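The Helper Arm Wants a Place on Your Counter. Ask What It Will Do There

Grarketti would like you to stop thinking of the robot arm as a factory thing. The company's new kit, the Lorell, is sold to people with a spare weekend and a kitchen, and the brochure has it putting away cups, sorting scraps and wiping up after breakfast. The price is $500, plus $100 for what Grarketti calls the Home Task Pack, a download of ready-made routines for small chores.

I have been living with one, and I have questions.

Start with the build. The instructions promise an evening. Mine took three, and I have put together kits like this before. The printed parts are good for the money, the screws go where they should, and the servos come already numbered, so you are unlikely to put an elbow motor in the shoulder. The trouble is the wiring. The manual gives cable routing half a page and a drawing I could not match to the parts in front of me. I got it working, then took the elbow apart again when a lead went tight every time the arm reached out. Grarketti's support desk told me by email that a revised drawing is due in November. That is nice for people who buy in November.

Then there is training, the part the company would rather talk about. You don't program the Lorell in the old sense. You move it through a job by hand, it records what you did, and after enough repeats it tries the job alone. The box says 5 repeats. For picking up a foam block from the same spot every time, fine. Turn the block a little and the arm closed on air more often than I liked. I kept going, and it was well past that number before I would have trusted it with anything I cared about.

The Home Task Pack is where my patience ran thin. Its headline routine is called Clear and Wipe, and the name makes two promises. Clearing means picking things up, and the things in a real kitchen are shiny, slippery and heavier than foam.

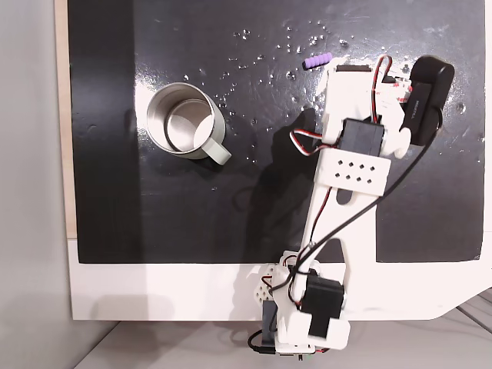
A steel mug with a fat handle, a stubby ribbed purple piece and drops of water on glossy black: as tests go, it is a fair one, and a good deal closer to my counter than anything in the brochure. Glare on a dark, reflective surface is hard on any camera-based system, and bare metal is worse.

Ho-yin Tam thinks I am asking the wrong thing of it, and told me so at some length: a kit at this price is a way to learn how these machines work, the chores are only there to give you something to practice on, and anyone who wants a clean counter should buy a sponge.

I agree about the sponge. But Grarketti did not put "learn how these machines work" on the front of the box. It put a smiling family there, and it charges extra for the chores. If this is a teaching kit, sell it as one, and write a proper manual. As a teaching kit I would give it decent marks. I understand servo limits far better than I did a month ago, mostly from running into them.

The comparison shoppers should make is with the Fu, from Grelska, which costs $100 less before extras and makes no household claims at all. It is slower and its gripper is weaker. Its documentation, though, was clearly written by someone who had built one, and its recording software saved every session I gave it. The Lorell's dropped two, both without a warning on the screen.

Kátia Lopes, who handles customer training for Grarketti, did not dispute the lost sessions when I raised them. She said an update was being tested and that most buyers "get past the basics quickly and start inventing their own tasks." I asked how many buyers had Clear and Wipe running without help. She said the company didn't track that.

It should, before it charges for the thing. My advice is to buy the arm if you like building arms and leave the Task Pack in the online cart until someone outside the company shows it working in an ordinary kitchen, with wet dishes and bad light. The return window on the hardware is short and the download can't be returned at all, so read that page before you pay.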